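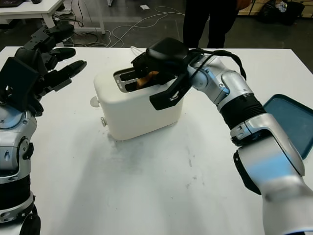
**Thread: Robot doing breakfast prep, what happens to the morning shift?**

**hastness_leena** (original poster)

Hello all. I work in the kitchen of a staff canteen in Hastness, for a catering company called Brellau. We are 9 people in the kitchen. From May our management is talking with a supplier about a two-armed robot for the breakfast line. It should do toast, put things on trays, and later maybe fill the juice machine.

I am not against machines. We have a dishwasher with a belt and I would never go back. But I want to ask people who already have such a thing at work: what changed for you? Did the hours go down? Who stands next to it when it does something wrong? Our manager says "you will be free for more interesting tasks" but when I ask which tasks, the answer is not ready.

Leena Kauppinen

---

**valtteri_l**

I have seen this from the other side, I was a packer in a bakery when they brought in robot arms. My experience: the first half year you have more work, because you do your own job and also watch the machine. After this it depends on your boss.

About toast I must say I don't understand the idea. A conveyor toaster costs little and makes hundreds of slices. Why do you need two arms and a hand with fingers to put bread in a household toaster?

---

**nermina_p**

@valtteri_l The toast is a test task, I think. Bread is soft, the slot is narrow, and if the robot can put it in without crushing it, it can learn other small jobs in the same kitchen. A conveyor toaster can only toast. I don't say it is a good purchase, but you compare two different things.

---

**valtteri_l**

Then they should sell it when it knows the other jobs. A canteen pays for breakfast, and a test should be on the supplier's money.

---

**raili.v**

Hi Leena. We have one at Jesham (hospital kitchen, I am shift leader). I try to answer your questions in order.

Hours: two people went from the early shift to the lunch shift. Nobody was dismissed, but one of them had chosen early shift because of her children's school, and for her it was a real problem. Please ask about this BEFORE the contract is signed. After that everybody says it is too late.

Who stands next to it: in our place it was not written down, so it became the youngest person every morning. I changed it so that we take turns, 6 of us, and it is marked on the rota as a task with its own time. Before, it was counted as zero minutes.

When it goes wrong: mostly small things. It drops a slice, or it waits for a tray that is standing in the wrong place. The waiting is more annoying than the dropping. You have to put everything in the same position, and this means that the people must become more exact than they were. Some colleagues like it. I have one cook with thirty years in the job who feels that she is now setting the table for a machine.

---

**hastness_leena**

Thank you Raili, this is exactly what I hoped to read. The thing about same position, I did not think of it. Our counter is shared with the sandwich team and nothing is ever in the same position there.

Do you have more pay for the watching turn?

---

**raili.v**

No. We asked and got a training day for it. I would still ask.

---

**onni_m**

I disagree a little with the dark mood here. My wrists are bad after many years of lifting trays and opening boxes, and I would give the breakfast line to a robot tomorrow. People talk as if the morning shift is a beautiful thing. It starts when it is still night and you put bread in, take bread out.

What I want to know is the price and the service. We had an offer from Turunen, and the service was 3069 per year without spare parts. For a small kitchen this is not small money. The fingers were counted as spare parts, by the way.

---

**nermina_p**

@onni_m Good point with the wrists. But does the robot take the heavy part? In the demonstration I went to, it handled bread and cups, and a person carried the full crates in from the delivery door. So the light work was gone and the heavy work stayed. For your wrists it can be worse than before.

---

**onni_m**

Hm. I did not ask about the crates. I will.

---

**valtteri_l**

This was the same in the bakery. The arms took the packing, and I got the pallets.

---

**hastness_leena**

Short update. It is July 1, 2025 and we had the meeting. I brought four questions, mostly stolen from Raili:

- Who changes shift, and can they say no?
- Is the watching written in the rota with real minutes?
- Who carries the crates?
- Are the spare parts in the service price?

The manager could answer the first one (nobody must change before the autumn, after that "we will discuss"). The others she wrote down. The supplier will come to show it on our own counter, and I asked that the sandwich team works at the same time, so we see how it is on a normal morning.

Valtteri, I also asked your question about the conveyor toaster. There was some silence and then they said they will calculate it.

---

**valtteri_l**

Ha, please tell us the number when it comes.

---

**raili.v**

Good list. Add one more: who cleans it, and with what. Crumbs went into everything here, and the normal spray from the kitchen was not allowed on the joints. We heard about that after we had used it for two weeks.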